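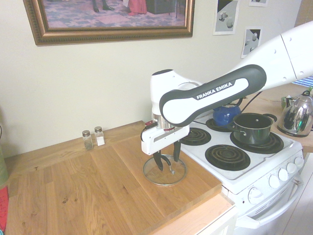

1/ Women's golf betting preview thread, the long version

Good morning, friends! The Liseo Ladies Open tees off tomorrow and I have been looking forward to this one since about the second hole of last year's final round. Get your coffee, because I've got a lot to say and I'm going to say it in pieces.

2/ First, the course. Kiltum has held this tournament before, but this is the first time we've seen it since they rebuilt the greens on the back nine. The old ones sloped so hard from back to front that you could stand on 14 and watch a perfectly nice putt roll right by your shoes. I'm told they're gentler now. We'll see!

3/ What hasn't changed is the wind. It comes in off the lake after lunch, and anyone with a late tee time is going to feel it on the long par 4s. If you bet first-round leader (I do, small, for fun), please go look at the draw before you do anything else. I want morning starters and I want them with a bit of a low ball flight.

4/ Second thing, the rough. April has been rainy up there and the grass is thick and wet around the roots. A friend who walked the pro-am yesterday said she lost sight of a ball that landed maybe two steps off the fairway. So I'm leaning toward straight hitters this week and away from a couple of the big bombers I usually love.

5/ Okay, names. The favorite is Florencia Medina and I can't argue with it. She won at Setano in her last start, she finished third here the last time around, and her iron play has been the best in the field all season. My only trouble is the price. At 3/1 there just isn't much meat on the bone for a four-day event with a full field.

6/ I know, I know, some of you backed her at Setano at the same kind of number and had a lovely Sunday. Good for you, truly. I had her too, but only in a top-five double that fell apart when my other player made a triple on 17. I'm still a little sore about it and my husband has asked me to stop bringing it up at dinner.

7/ So what am I doing with Medina? I'm leaving her out of the outright bets and using her in the three-ball on day one. She's a fast starter, she's out at 8:40 a.m., and neither of her playing partners has made a cut this year. That's a spot I'm happy to take a short price on.

8/ For the outright I'd much rather go hunting in the 25/1 to 50/1 range. I'm looking for somebody who hits fairways, who doesn't mind waiting on every tee (play is SLOW here, bring a sandwich), and who has shown some form on bentgrass. My list had 19 players on it last night. I got it down to four before bed and I'll post those with prices once the last bookmakers open up.

9/ A quick word on the other side of the draw. The winner of the Muli Classic usually comes here tired, and the trip is a nasty one with two flights and then that long drive. I've faded the Muli winner here every year I've been doing this and I'm doing it again. If she wins by six you may all come and tease me.

10/ Somebody asked in my messages whether the new par 5 finish changes anything. I think it does, a lot! The 18th used to be a plain old medium par 4 and leaders would just chug home with a par. Now you've got 109 yards of water running down the left side and a green you can reach in two if you're brave. Don't cash out early on Sunday if your player is two back with a hole to go.

11/ Going to watch in person? Park at the school and walk over, the main lot turns into a mud pit. They let in 3,000 people a day and the hill behind the 11th green is still the best seat on the property. You get the approach shots coming in and the 12th tee right at your back. Bring a blanket and something waterproof to go under it.

12/ Usual reminder, and I mean it every time: small stakes, money you can live without, and if it stops being fun please put the phone down and go outside. I've had whole months of this hobby where I couldn't pick my own shoes out of a closet.

13/ Four picks coming this evening after I get the kids fed. Tell me who you like in the meantime, especially if she's a big price and you've got a good reason. I read all the replies even when I'm slow to answer them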